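Notebooks > Talo cell > Faults and stops
Entries Wiring Stop log Parts Search

April
From the bench notebook, Talo cell, Lusden

Left arm keeps going after right arm stops. Continued.

Picking up from the last entry, where the theory of the week was that the vision side was confusing the left arm. I wrote "plausible" next to it. I'd like to withdraw plausible.

The fault again, for anyone reading this cold: right arm goes into protective stop, usually from light contact with a dish rim. Left arm is supposed to get a hold from the Kamel layer and freeze within 80 ms. Most of the time it does. Sometimes it finishes whatever segment it's on and only then notices. It has never hit anything. I don't take any comfort from that, as the segments are short and the two arms haven't happened to be going for the same bit of table.

Ran 200 forced stops today with the arms at reduced speed and the guard switch in. Stop was triggered on the right arm from the pendant, at a random point in the cycle. Late hold on the left in 41 of them. That is much worse than the rate we'd been quoting to each other, which came from somebody's memory of the logs and should never have been quoted at all.

What I counted as late: left joint velocities still non-zero past the limit, read from the drive side, not from the Kamel log. This matters. More below.

The vision theory

The claim was that the dishes are see-through and shiny, the detector flickers between one dish and two, the planner gets a flood of updates and the hold sits in a queue behind them. It's a nice story. It also has the advantage that it would be somebody else's problem.

Took the detector out entirely. Hard-coded dish positions, no camera traffic, same motion. Late holds carried on at much the same rate over the part of the run I did that way. I didn't split the run evenly so I'm not going to pretend to a comparison. But if the detector were the cause the late ones should have stopped, and they didn't.

Objection raised at the bench: the detector might still be making it worse. Sure. So might the humidity. Show me.

The cable theory

Second favourite. Something in the loom picks up noise when the left arm is extended, hold frame gets corrupted, gets resent. Reseated the connectors on both sides, swapped the left comms lead for a new one, ran with the left arm parked close to its base and then stretched out. No change I'd put my name to. Error counters on the bus read zero throughout. I cleared them first and checked they do count by pulling the lead halfway, so the zero is a real zero.

Lead has been left swapped. Old one is in the drawer with a tag on it. Please don't put it back in circulation as a "known good" just because I didn't find anything wrong with it.

The Mavberg reply

Mavberg's answer to our ticket is that the controller responds to a hold within its stated time provided the hold is received. I don't dispute this. It tells us nothing about whether it was received. They suggested updating to the newer firmware, with no release note that mentions holds, stops, queues or anything near them. I've asked what in the update would touch this. Until there is an answer I'd prefer not to change firmware in the middle of chasing a fault. If the rate drops afterward we won't know why, and we'll call it fixed.

What the logs say, and why I don't trust them

Kamel log for cycle 1068 (numbering runs on from last month) shows the hold as sent and acknowledged, well inside the limit. Drive trace for the same cycle shows the left elbow still turning long after. One of those is wrong, or they're measuring different things.

They're measuring different things. Went through the handler. The acknowledgement is written when the message is accepted by the left arm's queue, before anything acts on it. So "acknowledged" in our log means somebody took delivery of the envelope. We've been reading it as "arm stopped" since the cell was commissioned. Every stop report we've filled in from that column needs to be treated as unverified, including mine.

Then the queue itself. A hold is marked high priority, but priority only decides where it sits relative to other waiting messages. It doesn't interrupt a gripper command already being executed, and the gripper open/close call on the left side blocks until the jaws report settled. If the stop lands while the left gripper is opening or closing, the hold waits. Looked at the late ones with that in mind and the ones I've gone through by hand were all during a gripper call. I haven't gone through every one yet. I want to, before anyone writes "root cause" on anything.

Things that don't fit so well:

- The blocking call ought to stall the arm as well, and in some of the traces the arm is moving while the jaws are moving. So either the motion segment was already handed to the drive before the gripper call, or I've misread the threading. I believe the first but haven't proved it.
- A couple of the delays look longer than a gripper close has any right to take. Jaw settling on nothing (missed grasp) might time out slowly. Need to look.
- I've only tested right stops, left late. Code looks symmetrical. "Looks symmetrical" is how we got here.

Safety, separately from the bug

None of the above is a safety function and it shouldn't have been described as one in the cell write-up. The hold from Kamel is a convenience so the arms don't tangle. The hardwired stop cuts both arms together and doesn't go through software. Tested it at the start and again at the end of the session, from each button, and both arms stopped every time. I also tested the guard switch, with the same result.

The trouble is behaviour. People have got used to seeing the right arm stop, then the left arm freeze, and reaching in to straighten a dish. I've done it. With a late hold you are reaching toward an arm that hasn't heard yet. So for now:

- Any protective stop on either arm, hit the hardwired stop before hands go over the table. Not the pendant pause.
- No two-arm cycles at full speed.
- Don't go by the lights. The green LED on the right wrist means the wrist has logic power. It is green in a stop, green in a hold, green while moving. I've now heard three different explanations of what it indicates and two of them would get your knuckles rapped.

The write-up has been edited and the word "safe" taken out of the paragraph on holds.

Bench set-up for the next lot

Arms stay on the same black frame, dishes back out in both colours. I've gone back to the bright shapes in the dishes as targets for the grasp because an empty dish gives a different jaw settling time and I don't want that as another variable. One green dish is on the tilted board so the right arm has to come in from above, and that approach is where most of the genuine contact stops have happened. I'm keeping it because it's awkward. If we move it to the flat the contact stops will go down and someone will say the fault has improved.
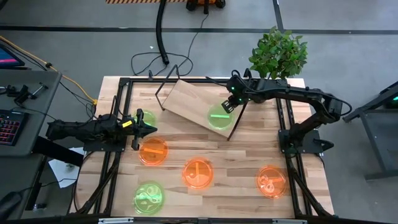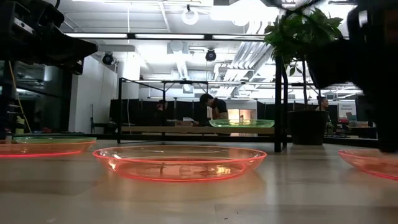

Next

1. Finish going through the late ones against the gripper state. By hand, from the drive trace. If there's a single late hold with no gripper call open, the theory is in trouble and I'd like to know that first.

2. Stub the left gripper call so it returns straight away, jaws unplugged, and repeat the forced stops. Same number, same speed. Prediction, written down before the fact so I can't fiddle it: late holds go to none. If they only drop, there is a second cause.

3. Swap roles. Stop the left, watch the right.

4. Rename the log column. It's called "ack" and should be called "queued". Add a second one filled in from drive velocity. Don't backfill the old records, we haven't got the data and a guess in that column is worse than a blank.

5. Go back to Mavberg with the drive trace for 1068 and ask specifically whether a segment already handed over can be cut short by a hold, or only by a stop. Their manual uses the two words as if they were the same in one chapter and different in the next.

6. Proposed fix on the whiteboard is a watchdog that re-sends the hold until the arm stops moving. I'm against it. If the queue isn't being read, sending more letters won't help, and it would hide the count we're trying to get. Would sooner make the gripper call non-blocking and do it properly. Happy to be argued with, bring a trace.

Reduced speed is set in the cell config and also on the pendant. Leave both.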